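Ticket 2000-86: Label printer at packing bench prints blank or half labels after idle period
Status: Closed
Priority: Normal
Reported by: Dede Darko
Assigned to: Haruna Yoshida
Site: Jarkard, ground floor
Hardware: Bilgin thermal transfer label printer, network connected
Software: Clornex dispatch client, Pirach print server

Reported problem

First label after a quiet spell comes out blank or with only the top half printed. The second label is usually fine. If the printer sits longer than a tea break, two or three labels are lost. Staff have been reprinting from the Clornex client, which leaves duplicate entries in the dispatch history. Started in April. No change of label stock that I know of - same supplier, same size, same colour of core.
D. Darko

Initial checks (H. Yoshida)

Printer powered off at the wall, left for a few minutes, powered on. Self-test label printed correctly from the front panel. Head cleaned with an isopropyl wipe. Ribbon reseated. Platen roller turned by hand, no flat spots felt. Media sensor calibrated from the menu, gap mode confirmed.

Sent a test job from the Clornex client straight after calibration. Full label, correct position. Left the printer for 44 minutes and sent the same job again. Blank label, followed by a correct one. Fault reproduced.
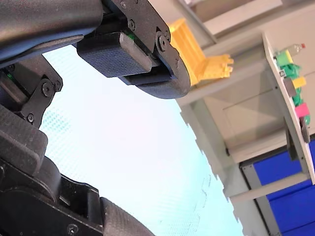 Print path

Clornex does not talk to the printer directly. It passes the job to Pirach, which renders the label and sends it to the printer's network port. To find which part was at fault I bypassed them one at a time.

1. Front panel self-test after idle: full label. Repeated 8 times over the day, no failures.
2. Raw file sent to the printer's address from a laptop, after idle: full label every time.
3. Test page from Pirach, after idle: blank label on most attempts.
4. Job from Clornex through Pirach, after idle: same as step 3.

Head, ribbon and sensor are ruled out by step 1, cabling and switch port by step 2. The fault is in what Pirach sends, or when it sends it.

Added note (T. Sugiyama)

Looked at the Pirach queue log for this printer. The queue has a wake command turned on, with a wait of 2,000 milliseconds before the job body goes out. The older Bilgin firmware needed that. The current firmware treats the wake command as a form feed if it arrives while the printer is in deep sleep, so the feed and the start of the job overlap. That would fit both the blank labels and the half labels. Haruna, can you confirm the firmware on the unit? The version is on the configuration label, second block down.

Reply (H. Yoshida)

Configuration label printed. Firmware is the newer branch. It was updated in April with the other printers on this floor, which matches the start date given by Dede. The other units are not affected as they are set to never sleep. This one was put back to factory defaults at the time of the update and kept the default sleep timer.
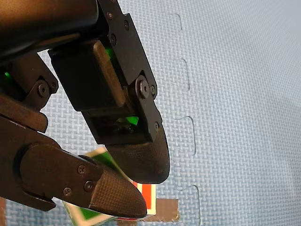
Black gripper, pale blue-gray foam mat.

Changes made 12 May 2018

- Pirach queue: wake command turned off for this printer only.
- Pirach queue: start delay set to zero.
- Printer menu: sleep timer set to Never, saved, power cycled, setting checked again after restart.
- Darkness and speed left as found.

The first two changes are enough on their own. Tested with the sleep timer still on and had no blank labels after idle. The timer was changed as well so that this unit has the same settings as the rest of the floor.

Test after changes

Sent 86 labels in small batches with idle gaps between them, the longest gap being over lunch. All printed in full. Barcodes checked with the handheld scanner, all read first time. One label was slightly skewed to the left, put down to the roll guide being loose. Guide pushed in against the roll and tightened.

Duplicates in dispatch history

Rin Onishi asked whether the duplicate entries can be cleared. Clornex will not delete a reprint record, but it can be marked as void, which drops it from the end-of-day count. Steps for Rin:

Open History, filter by printer name.
Sort by consignment number so that the pairs sit together.
Select the later entry of each pair, then Actions, Mark as void.
Reason code: Printer fault. Put this ticket number in the comment field.

Leave any pair where the weight differs between the two entries. Those are real second parcels.

Comment (R. Onishi)

Done back to the start of April. Three pairs had different weights and I have left them alone. The end-of-day count now agrees with the carrier's sheet.

Comment (F. Honda)

Please add the Pirach wake setting to the firmware update checklist before the upstairs printers are done. Two of those still have the sleep timer on.

Reply (H. Yoshida)

Added as a new line under queue settings, with a link back to this ticket. Upstairs printers not touched yet - separate ticket to be raised by Fumiko.

Closed with agreement of D. Darko.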